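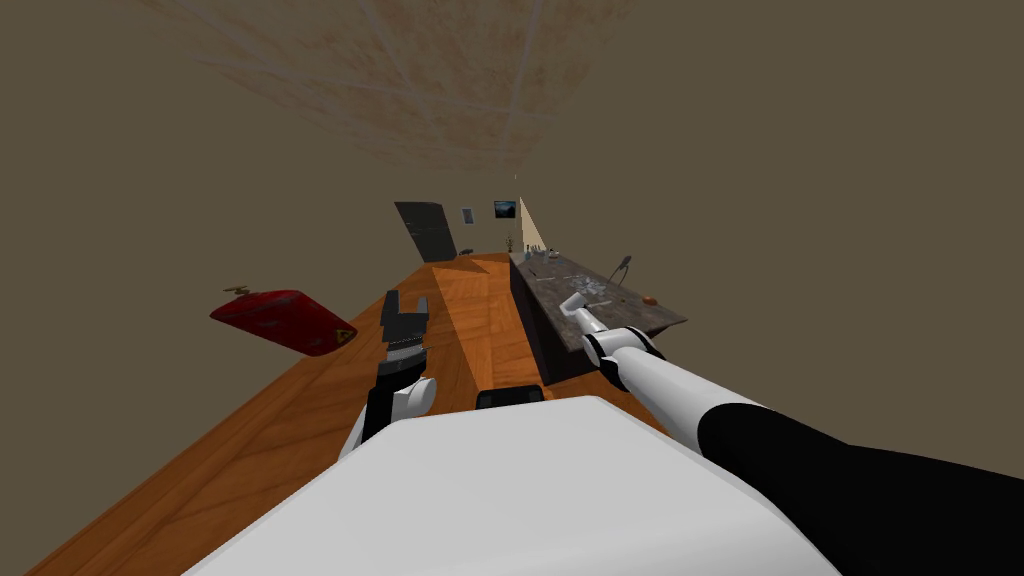 I finally printed my own portraits and now I can't stop

2024-05-05

Four Saturdays in the darkroom at Wulivico and I have purple-brown fingertips, a shirt I can only wear for painting now, and a small stack of prints that I keep getting up from the couch to look at. I've been taking portraits for years and years, mostly of neighbors and in-laws and whoever will sit still by my kitchen window, and until this spring every one of them lived on a hard drive. I went looking the other night and found more than 4,000 files in the folder called "faces." I had printed maybe a handful of those, at the drugstore, for Christmas.

So this is a long post about paper and trays and a red light bulb. If you came for the recipe for the rhubarb thing, it's in the April posts, scroll down!

How I got here

Last October I bought a film camera at an estate sale in Guerra. It was sitting in a shoebox with a light meter and some expired rolls, and the price on the masking tape was less than I'd paid for lunch. I shot a couple of rolls over the winter and had them scanned, and they were fine. A little softer than I'm used to, nice in the shadows. But I was looking at them on the same screen where I look at everything else, and after ten minutes I'd wander off and check my mail.

Then my sister-in-law came across the Wulivico spring schedule, and there it was between bookbinding and a class on fixing lamps. Beginner darkroom, bring your own negatives, paper sold at the desk. I signed up standing in the driveway.

The room itself

It's in a basement and it smells like a salad. That's the stop bath, mostly. There are sinks down one long wall, and the enlargers sit along the other with black partitions between them so your light doesn't spill onto the next person's paper. I got put on the Eson at the end, which has a focusing knob that slips if you let go of it too fast, and I've asked for it every week after that because I know its moods now. (People get attached. There's a woman who brings her own stool cushion for hers.)

The safelights are dimmer than I expected. For the first five minutes I could hardly find my own hands, and then my eyes caught up and it was cozy, like being up before everyone else in the house. Nobody talks very loud in there. You hear water running and the timers clicking and now and then someone says "ooh."

The first print

I picked a negative of my father-in-law on his back steps. He's got his chin down a bit and he's squinting at me over his glasses, because I'd just asked him to take his hat off and he didn't care to. I'd already scanned it, so I thought I knew what it looked like.

You put the sheet in the developer and rock the tray, and for a while there's nothing, only white paper under liquid. Then the darkest parts show up first, so what I got was a pair of eyeglass frames floating there, then the shadow under his chin, then the eyebrows, and then all at once there he was, annoyed with me. I made a noise. I'm pretty sure I was that week's "ooh."

It was a bad print, by the way! Muddy everywhere, a big thumbprint in the corner, and I'd set the easel crooked so one border was twice as wide as the other. It's on my fridge.

What I've learned so far, in no special order

Make the test strip. I skipped it on the second Saturday because I was feeling confident, and I went through a whole stack of paper guessing. A test strip is a narrow piece of paper that you expose in steps, covering a little more of it each time, so you end up with a row of stripes from too light to too dark. For portraits, lay it across the face. I put my first one across a garage door and learned all about the garage door.

Let the strip sit in the fixer, rinse it, and take it out to look at it in regular light. Everything looks darker and richer under the safelight. I came out of the room so many times with a print I was thrilled with and found a pale gray ghost in my hand.

Skin wants more patience than anything else. With a landscape you can be off a bit and it just looks like a different time of day. With a face, one stop of difference and the person looks ill, or sunburned, or like they've been carved out of soap. The instructor told us to pick one spot, the cheek on the side where the light comes from, and get that right before we worried about anything else. I do this with my digital pictures too now and they're better for it.

Contrast filters are wonderful and I used too much of them right away, the same way I used too much clarity slider when I first found that. Week two's prints all look like movie posters for something about a boxer. Week three I went back down to the soft end, and my aunt's portrait went from stern to the way she looks when she's about to laugh.

Dodging and burning is done with your hands, or with a bit of cardboard taped to a wire, and you look ridiculous doing it. You wave your little lollipop in the beam and keep it moving so it doesn't leave an edge. I have a whole routine for the picture of my neighbor in her doorway where I hold back her face for a count of four and then burn in the bright siding with a fist-shaped hole between my palms. I can do it with my eyes shut. I've tried, it doesn't come out any worse.

About paper

I started on the resin-coated stuff from the front desk, and for learning on I wouldn't touch anything else. It washes fast, it dries flat, and you can ruin it without going home sad.

But then I went over to Betier, the art supply place by the old bus station, to look for a portfolio box, and they had an open pack of fiber paper on the counter for people to feel. Well. It's got this weight to it, and a surface somewhere between eggshell and a good envelope. I bought a box of 100 sheets in the small size, which was not in the plan for the month, and carried it home on the seat next to me with the belt on.

Fiber takes forever to wash and curls up like a potato chip when it dries. I've got a set of prints under the big dictionary and the dutch oven as I write this. The blacks, though! There's a picture of my oldest friend in a navy sweater against a dark hallway, and on the screen the sweater and the hallway were one blob. On this paper I can see the ribbing on the cuffs.

Looking at people for longer

The part I didn't see coming is how much time you spend with one face. On the computer I flip through a sitting in a few minutes, star the good ones, done. In the basement I get through two negatives in a session, three if I'm quick, and each one means staring at a person upside down on the easel, checking whether the eyelashes are sharp, deciding how much of their ear to keep.

I noticed my mother-in-law holds her hands exactly the same way in every picture I've ever made of her, left over right with the thumb tucked in. I've known her for ages and had no idea. I noticed that I always put people on the left, always, and I've started making myself shoot from the other side of the kitchen table, where the toaster is, and it's like having a new window.

I'm also taking fewer pictures. I used to come away from one afternoon with 300 frames of the same person in the same chair. The last time I had someone over I shot a single roll, and we spent the rest of the visit eating, and I think the pictures where we'd just been eating are the good ones. She'd quit waiting for me to be finished.

What's next

The class is over but Wulivico sells open hours, so I've put down for the summer block. My plan is a set of 11 portraits, all made at the same window, all on the fiber paper, matching borders, everyone on my street who'll let me. I've got six yeses and a "we'll see" from the man with the beagles. I'd love to have them finished by the time the leaves come down, and then hang them on the porch for an afternoon and put out some cider.

I still need to learn how to spot prints, where you sit with a tiny brush and fill in the dust specks with gray dye. Mine have a lot of dust specks. We have two cats and I hang my negatives in the shower, so I'm open to suggestions on that if anyone has a setup that works in a small bathroom. And does anybody know a trick for getting fiber prints flat that doesn't tie up the dutch oven? I'd like to make soup this week.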